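Skivov Residents' Help Exchange
Household care > Bathrooms and washrooms

Bowl left in the washbasin recess: does it harm the basin or the drain?
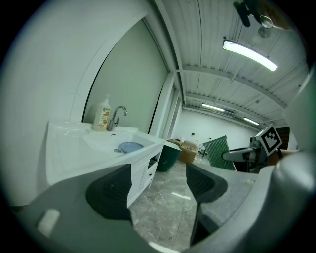 The washbasin with the light blue bowl in its recess.

Posted by: Flendel Lettings Desk

We manage a small number of furnished lettings and are revising the cleaning instructions issued to incoming tenants. One of the properties has a white ceramic washbasin with a wide, shallow sloping section on one side and a rectangular recess on the other. The outgoing tenants used a round bowl in the recess for hand washing of small garments and for rinsing cloths. The bowl was kept there permanently, next to the drain, and the pump bottle of soap was kept on the rear ledge beside the tap.

We should be grateful for advice on the following matters before the new instructions are issued in December.

Firstly, whether a bowl kept in the recess is likely to mark the glaze. There is a faint ring on the base of the recess which our cleaner has not been able to remove with washing-up liquid.

Secondly, whether the overflow slot in the back wall of the basin requires cleaning, and by what method. A stale smell has been reported on 2 occasions and the waste trap has already been taken off and cleaned.

Thirdly, whether the soap bottle ought to be moved. Residue collects under it and runs forward into the basin.

The basin stands on a white cabinet with framed doors and drawers, and we would prefer to avoid any method that involves large quantities of water on the front edge.

Posted by: Brornudico Property Care

A bowl will not damage sound ceramic glaze by resting on it. The ring is in all likelihood limescale and soap, which settle where water is held between the base of the bowl and the basin. Washing-up liquid has little effect on limescale.

The following procedure is the one given to our own cleaning staff.

Remove the bowl and rinse the recess. Lay sheets of kitchen paper over the ring and wet them with white vinegar until they lie flat. Leave them in place for 9 minutes, lift them, and rub the area with a soft cloth. Rinse thoroughly. A heavy ring may need a second application. Vinegar should be kept away from the tap and from the metal of the drain, as prolonged contact can dull a chrome finish, and it must never be used together with bleach or any product containing bleach. Scouring powder and wire wool should not be used on the glaze at all.

With regard to the overflow, yes, it should be cleaned. The channel behind the slot receives soapy splashes and is seldom rinsed through, and it is a common source of smell where the trap is known to be clean. Use a narrow flexible bottle brush with a little washing-up liquid, working it gently into the slot. Then pour 300 ml of warm water into the slot from a small jug with a spout. Repeat until the water comes through without debris. Boiling water should not be used on ceramic.

If a jug is used carefully, very little water will reach the cabinet. A folded towel along the front edge is sufficient protection. Painted door and drawer fronts should be dried the same day if they are splashed, with attention to the inner corners of the frames, where water sits.

We would suggest that the tenants' instructions ask for the bowl to be emptied, rinsed and stored upside down elsewhere after use. The cabinet would be suitable if there is room in it.

Posted by: Chaimongkol House Office

Move the bowl. We had the same ring in our washroom and it came back every few weeks until the bowl was kept on a shelf.

For the soap, a small dish with a raised edge under the bottle is adequate. Ours is rinsed when the basin is wiped. Refilling the bottle only part of the way also helps, as it is then less inclined to drip from the pump.

We have no experience of the overflow.

Posted by: Flendel Lettings Desk

Thank you for these replies. The vinegar method has been passed to our cleaner, and a dish has been ordered for the soap bottle. The instructions will now state that the bowl is to be stored in the cabinet. We shall add a note to this page once the overflow has been brushed through.

Replies to this topic remain open to registered members of the Exchange.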